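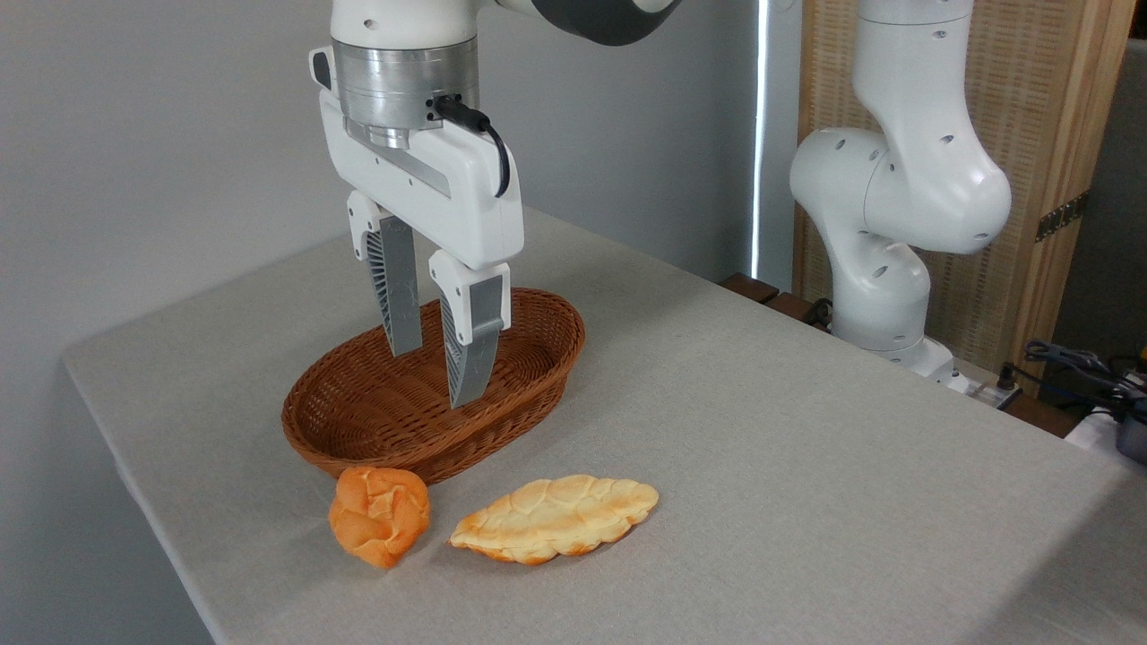 **1. Bread-and-basket set.** Yae Onishi reported that 200 examples are now recorded for the Hetstead task. Vusumuzi Sithole asked what the model is supposed to learn from them that it couldn't learn from 12. An oval basket, an orange bun and a flat pale loaf on the same gray cloth – he doubts that covers anybody's kitchen. Yae said variety comes in the next batch. Vusumuzi noted that the same was said in February.

**2. Target of 500.** Jernport still wants 500 by the end of the contract. Vusumuzi objected to a number picked before anyone had trained on the first lot. Agreed to train on what we have and look at the failures. Yae wants it minuted that she would have kept recording. 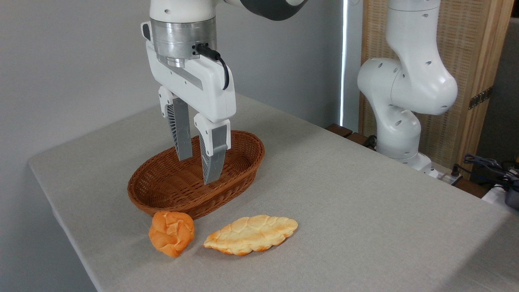

*Item 2: open fingers inside the basket rim, both breads on the cloth.*

**3. Labels.** Reddy marks an example as good or bad and nothing else. Vusumuzi does not trust "good" when 2 people apply it differently. Yae will write down what counts, including a dropped loaf that gets picked up again.

**4. Ornari export.** Not discussed. Carried over again.

**Actions**

- Yae: label rules, one page
- Vusumuzi: training run on the 200, failures listed by type
- Both: choose a second basket and a different cloth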